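**Simulated pick and place: do we need a minimum clearance rule over the shelf lip?**

Posted by Vilgot Boström

We are writing a short house standard for simulated place tasks before anything goes to the arm at Plellthorpe. The draft says a block must travel at a set height above the shelf until it is over its target. Two of us disagree on whether that height is measured from the shelf surface or from the raised front lip. We also don't agree on whether one rendered view is enough evidence for the log. The block is the orange one, the shelf is the off-white one with the lip.

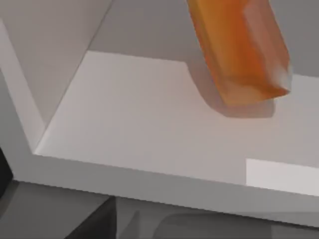
### Torquil Geddes

Measure from the highest fixed thing on the path. If the block crosses the lip, that means the top of the lip. Write it that way and the rule still works when someone swaps the shelf model.

On the log, a render shows the block is off the surface, as you can tell from the shadow, but you can't read a height from it. Save these with each run:

- block pose and shelf pose at every step
- the smallest gap between the collision meshes
- the software version and the random seed

We keep one render per 100 runs at Ogilvie, for people to look at. The pass or fail comes from the numbers.

### horach_user

Just set it high and forget it. We did 3,000 runs like that and had no trouble.

### Torquil Geddes

That's fine in an open scene. With a cabinet over the shelf you can hit the top instead, so put in a maximum as well.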